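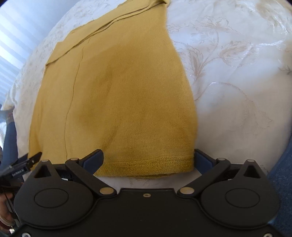 Fold the Knit, Leave the Hanger Alone

Most advice on storing sweaters is correct in its conclusion and vague in its mechanism. The conclusion is that knitwear should be folded. The mechanism is usually given as "hangers stretch them," which is true, and which does not help anyone decide how to fold, how tightly, or how many garments to put in one pile. My position is that the fold deserves more attention than the drawer, and that most people fold knits as if they were shirts. They are not built the same way and should not be handled the same way.

A woven shirt is a grid. Two sets of yarn cross at right angles, and the cloth gives very little along either one. A knit is a series of loops, each hanging from the loop above it. Pull on it and the loops change shape before the yarn itself takes any real load. This is what makes a sweater comfortable and also what makes it drift out of shape. The mustard one at the top of this page, spread over a floral cloth, has fine vertical ribs through the body and a coarser rib in the hem band. Those are two structures in one garment, and they do not behave alike. The hem is meant to pull in. The body is meant to hang. A fold that treats them as one flat sheet will put stress at the seam between them.

The first requirement is a flat start. I spread the garment face down, sleeves out, on something larger than the garment. A bed will do, although a soft mattress lets the middle sink and the side folds come out uneven. A table with a cloth over it is better. Bare wood is acceptable if it has no splinters or rough edges. A slick cloth has the advantage that the knit can be nudged into line without dragging, and the disadvantage that the whole arrangement can slide if you pull from one side only. Pull from both sides or do not pull.

The second requirement is to settle the ribs before making any fold. Run a flat hand from shoulder to hem, once or twice, without stretching. Fine ribs make this easy to check because they act as ruled lines. If they lean, the body is twisted, and any fold made now will preserve the twist until the next wash. Smooth out soft ripples in the middle by lifting the hem slightly and setting it down again. Pressing them flat with the palm only moves them somewhere else.

The third requirement is to fold along the ribs for the sides and across them as few times as possible. A side fold parallel to the rib lies between two columns of loops and leaves almost no mark. A cross fold bends every column at once. Shop displays use two cross folds to get a neat square that fits the shelf. At home one is usually enough, provided the drawer is deep enough from front to back. If it is not, I would sooner roll the lower half loosely than crease it a second time.

Sleeves are where most folding goes wrong. The common method takes the sleeve straight across the back, doubles it, and leaves a thick corner at the shoulder. Under a pile, that corner prints through to the front. A better method lays the sleeve down the length of the body, parallel to the side, with the turn at the shoulder made as one flat diagonal. If a corner bunches or curls over itself, open it and lay it again. The correction takes a few seconds, and a corner left under a pile for a season takes steam to remove.

There is a school of thought, strongly represented among people who sell storage products, that the answer is a tool. I have tried two of them. The Clutosel folding board produces a consistent rectangle and was plainly designed for T-shirts; its center panel is too narrow for a heavy knit and forces the side folds inward, where they overlap and make a ridge. The Skesia drawer dividers are more useful. They keep piles from leaning, and a leaning pile does more damage than a tall one. Neither product changes the basic procedure, and the board makes it slightly worse.

Dionysis Drakos, who ran the finishing table at the Deligiannis knitwear workshop for many years and taught me most of what I know about handling loops, disagrees with me on one point. He holds that tissue paper should go inside every cross fold. His argument is that tissue increases the radius of the bend, and that a wider bend leaves less of a line. The argument is sound. My objection is practical: tissue in a home drawer gets crushed after a few wearings, and crushed tissue is harder on fine stitches than no tissue at all. For a garment going away from spring until fall, I follow his rule. For one worn every week, I do not.

Pile height is the remaining variable. The weight on the bottom garment is the sum of everything above it, and knits compress under steady load. I put the heaviest at the bottom, never the one I wear least, which is the order most people use. A chunky pullover can support a fine cardigan. The reverse arrangement flattens the cardigan and makes its owner reluctant to wear it. In February, when everything is in use, my piles are short and this hardly matters. It matters in summer.

The hanger does have its defenders. A light cotton cardigan, hung on a broad padded hanger - Gasmont makes a decent one - will survive for a season. So will a knit folded over the bar of a trouser hanger, if the bar is thick and the garment is light. I do not recommend either for wool of any weight. The bar method in particular replaces a soft fold in a drawer with a loaded fold in the air, since both halves of the garment now pull against the bend all day.

The hem band should be the last thing checked before the drawer is closed. It should lie flat, with the front and back layers aligned and neither one stretched to meet the other. If the back layer shows a little below the front, leave it. Tugging the front down to cover it loads the seam above the rib, and that seam is one of the places where a knit first goes out of true.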